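How to plan a slow weekend by train and ferry

Posted April 26, 2021

I've been daydreaming about this one since January, so bear with me if I run on a bit! We did the loop from Mullport out to the islands and back over 2 nights, and several of you have asked how we put it together. It's easy enough once you stop trying to do it in the wrong order, like I did the first time.

Step 1. Start with the ferry

Look up the ferry before anything else. Trains out of Mullport run all day, but the boat to Gakance goes twice, and the afternoon one is the one you want (the morning crossing means getting up at an hour I refuse to discuss). Write down the sailing you fancy, then the one after it in case you miss yours.

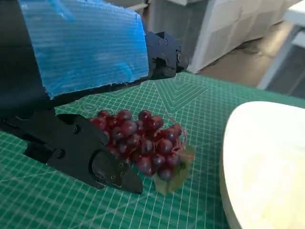
Step 2. Fit the train around it

Work backwards from the boat and leave yourself a good hour at the harbour. The station is at the top of the hill and the ferry is very much at the bottom, with cobbles all the way down. My suitcase lost a wheel on those cobbles, so I take a rucksack now. If you book the train and the boat together you get one ticket for both, and you can change it up to the night before.

Step 3. Pick a bed near the landing

We stayed at the Engström guesthouse, 6 rooms above a bakery, and I'd go back for the smell alone. Ring them, as the website form never seems to get answered. Ask for the back if you're a light sleeper – the delivery van comes early! Pack something for supper too, because the kitchen shuts before the late boat gets in. Bread, cheese and a bit of fruit did us nicely.

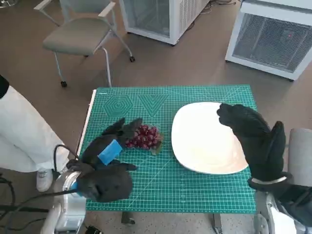
Agathe Lebrun wrote in to say she'd do it the other way round: bed first, boat second, at least in high summer, when the rooms go weeks before the sailings do. Fair point, and if you're tied to the school holidays I'd listen to her.

Step 4. Leave one day empty

Walk up to Prandonura if it's clear. The path is more than 1000 steps, with benches in all the right places, and you can see both harbours from the top. If it's raining, stay in and read. 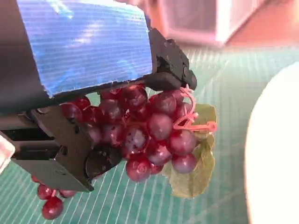

Grapes, close up

For the way home, get to the landing early and sit on the left for the cliffs.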